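Urside Hand-Held Demonstration Grippers, Pair

Sold by Sallis. Made by Rerel.
Page last revised Dec 15, 2020

Overview

The Urside pair is a set of two hand-held grippers for recording manipulation tasks without a robot in the room. The operator holds one gripper in each hand and does the job directly. Camera video, jaw opening and the position of each gripper are logged together, and the recording can be used to train a policy for a two-arm cell fitted with the matching Urside end effectors.

The jaws on the hand-held units are the same as the jaws on the robot-mounted units. If an item can't be picked up with the hand-held gripper, the robot won't pick it up either, and it is cheaper to learn that at a desk.

What it is used for

Most customers buy the pair for soft goods: socks, cloths, small garments, bagged parts, cable. These are hard to teach with a pendant and slow to teach by remote control, where the operator has no feel for how the material is pulling. With the hand-held pair the operator feels the drag through the grip and corrects for it.

Two-handed work is where a second gripper pays for itself. One side holds, the other regrasps, turns or lets go. Single units are available for pick-and-place work (see Ordering).

No special bench is required. An ordinary office desk will do, with a monitor left standing on it if need be.

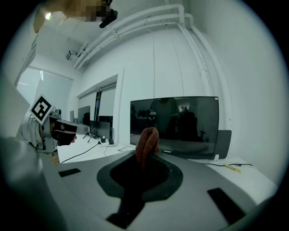
How tracking works

A fiducial cube mounts on top of the gripper and carries black-and-white square markers. A camera that can see one printed face can locate the gripper. Two faces in view give a steadier result, especially in rotation. The software combines the marker reading with the motion sensor inside the housing, so short losses are bridged. Longer losses are flagged in the log and the segment is left out of the export unless you put it back by hand.

A head-worn camera can be added. It gives the recording a view from above the hands, which helps with tasks where the item hides the jaws from the gripper's own camera. It clips to the supplied headband and uses the same clock as the grippers.

Glossy surfaces deserve some thought. A switched-off screen or a polished cabinet can reflect a marker well enough for the software to find it. The reflection filter is on by default and rejects mirrored patterns. Leave it on unless you are working with transparent bins, where it sometimes rejects good readings.

Recording a task

1. Charge both grippers and pair them with the base unit. The status light goes steady when the clocks agree.

2. Open and close each set of jaws fully, twice. This sets the zero.

3. Hold both grippers still in front of you with the cubes facing away from your body. Press the trigger on the right-hand unit to start.

4. Do the task at a normal working pace. Stopping in mid-air to think will be learned along with everything else.

5. Keep the cube clear of your sleeve. Loose clothing is fine, but a cuff that slides down over the markers will cost you the segment.

6. When using the cloth routine, grip the material and lift it until the lower end hangs free before moving the other hand in. The export tool looks for this pause as the break between pick and fold.
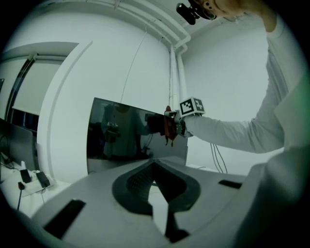 7. Release, bring both hands back to the starting position and press the trigger again. The file is saved under the task name and the next number.

New operators usually need a short practice session before their recordings are worth keeping. Amrit Wong, who runs training at Sallis, suggests throwing out the first set from each new person and keeping everything after it. For a simple cloth pick, 100 good recordings is a reasonable start. Plan on 200 if the item changes in size or color between cycles, and more if the starting position is random.

Remote control mode

The same two grippers can drive a pair of arms live. Connect the base unit to the arm controller by wired network, select Follow, and squeeze both triggers to engage. The arms match the movement of your hands at full, half or quarter scale. Letting go of either trigger holds both arms where they are.

Follow mode is mostly used for checking a trained policy and recording corrections – let the arms run, take over when they go wrong, hand control back. It is slower than hand recording and we don't recommend it for building a first data set.

Compatibility

Arm support is through the Bouchard controller, firmware 2 or later. Other controllers can be used for playback of exported trajectories but not for Follow mode. If you are not sure which firmware you have, send the controller serial number to Diane Grewal in technical sales before ordering.

Care

Wipe the housing with a dry or slightly damp cloth. Don't use solvent on the markers. A scratched or faded face should be replaced, and spare faces come in sheets. Jaw pads are rated for 2000 hours and are changed with the hex key in the case. Lint builds up at the base of the jaws when you work with knitted fabric, so check there first if the jaws stop closing fully.

In the case

Two hand-held grippers
Two fiducial cubes with spare faces
Base unit and power supply
Headband (head camera sold separately)
Spare jaw pads, hex key
Printed quick guide

Ordering

The pair ships from stock. Single grippers are built to order and were delayed through November – the backlog has been cleared. Matching robot-mounted end effectors are quoted separately.

Quotes and stock: Dale Chisholm
Technical sales: Diane Grewal
Repairs and spare parts: Ikhsan Rondonuwu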